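Skarier Forum > Teaching by Demonstration > Teleop in sim

Thread: Walker task, keyboard vs. handheld controller (and which demos do you keep?)

lowgear_ponder
Finally got the rollator task running in the simulated living room and I'm having way too much fun with it. The job is simple on paper: drive the base up to the walker, get hold of a handle, bring it over to the person's chair without clipping furniture. I've been recording demos by remote control since Saturday and I have 21 that reach the goal.

My question is about controllers. I started on the keyboard and my first batch looks like a shopping cart with a bad wheel. Then I borrowed a handheld controller and everything smoothed out, but I got sloppy on the final approach to the handle. Anybody else see that?
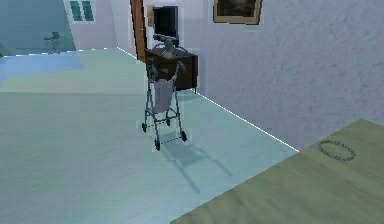
The part I keep botching is the turn. If I come in wide I have plenty of floor but I end up at a bad angle to the handle, and if I come in tight I get nervous about the furniture and start tapping the stick. Those little taps all end up in the data, and the policy learned to tap too. It was kind of adorable the first time.

So: do you throw out the tappy ones, or keep them and hope that more data washes it out?

mossback_77
Throw them out. I kept everything on my drawer task, 100 demos, and the trained arm paused in the same three places I used to pause to scratch my nose. I recut it down to the clean ones and it got better overnight.

tinplate
Disagree with mossback, at least for driving. If all your demos are perfect, the robot never sees what recovery looks like. First time it drifts a few inches off your line it has no idea what to do. I start some of mine badly on purpose and then fix them. Keep the recoveries and cut the dithering. Those are two different things!

mossback_77
Sure, but how is lowgear supposed to tell them apart in a pile of recordings? A correction and a nervous tap look pretty much the same in the stick log.

tinplate
Watch them back at double speed. A recovery goes somewhere. A tap goes left, right, left, and you're where you were.

lowgear_ponder
OK that is a great test, trying it tonight.

Flarden_fan
Jumping in on the controller question. I use the Lockyer puck for arm work and love it, but for driving a base I went back to a plain gamepad. Two sticks, left for forward and back, right for turning. Set a dead zone and put a speed limiter on a trigger, so you can squeeze it when you get near the handle. My final approaches got so much better once I could slow down without letting off the stick.

Also, are you looking through the robot's own camera while you drive, or from a fixed view of the room?

lowgear_ponder
Fixed view mostly. I flip to the robot camera for the grasp.

Flarden_fan
That might be your sloppy approach right there. You're steering with information the robot won't have. If the policy only gets the onboard view, drive with only the onboard view. It's miserable for an hour and then it clicks.

quillwort
Second this so hard. We did the same thing at the Drullatstead meetup: everybody drove from the overhead view, everybody felt like a genius, and the policy drove straight past the target. We re-recorded from the onboard camera, 18 demos, and it was a different animal.

One more thing for a walker in particular – casters. Check how your sim handles them. In ours they rolled like they were on ice, so we all learned to nudge the walker very gently, and that habit was useless once we tried it on real carpet. I'd add some floor friction and vary it between runs.

mossback_77
I'm with quillwort on the friction. Still not with tinplate on the bad starts, though. With a small set like this I'd get the clean behavior solid first and add the messy stuff later.

tinplate
And I'd say by "later" you've trained it to be fragile. But fine, lowgear can settle it. Train one on each and post the numbers!

lowgear_ponder
Deal. Update: went through them at double speed. Of the 21, 11 are keepers by the tinplate test, including a couple of ugly ones that really do recover. I'm going to record a fresh set from the onboard view with the gamepad and the trigger limiter, half clean starts and half bad ones, then train them separately.

Did one practice run that way before work and drove into the wall twice – so the miserable hour is real. Third try I got the handle on the first grab and yelled loud enough to wake the dog.

Flarden_fan
Ha! Save that third one. What dead zone are you running?

lowgear_ponder
Whatever the default is. Should I go bigger?

Flarden_fan
A little bigger, yeah. Let go of both sticks and watch whether the base creeps. Raise it until it doesn't.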